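Norkard Workshop Grant: progress report, May

To: Zinash Endale
From: Thiện Quan

Spending to date is 209 of the 2000 awarded. That looks thrifty, but most of it is delay. The Kesik order has not been placed and I would hold it until we know whether the bench conveyor is worth building on.

The plan promised a small sorting line for the evening classes, with 65 learners using it by the end of the course. I doubt that figure. It was written before anyone had tried to fit a class round one bench, and I would like to agree a lower one with you now.

Pronosus sent their wiring notes on Tuesday. They are readable, though they assume learners who already know what a terminal block is. Dehghan has offered to rewrite them for beginners. I have said yes, with no fee agreed. 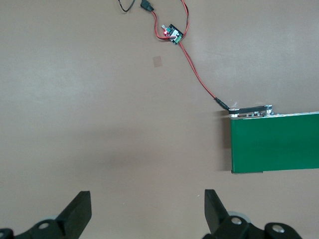

The conveyor is the part I am asked about most, and I remain unconvinced. Wiring is simple enough for a beginner to follow: one thin red-and-black lead from the plug at the end of the green belt to a small circuit board. The red LED on the board is lit, which I would not count as a result. My worry is the board itself, lying unfixed or fixed, it needs a proper mount and a cover before a class goes near it.

Still to do before the next payment:
Board mount and cover
2 full evening sessions on the belt, with notes kept
A decision on Kesik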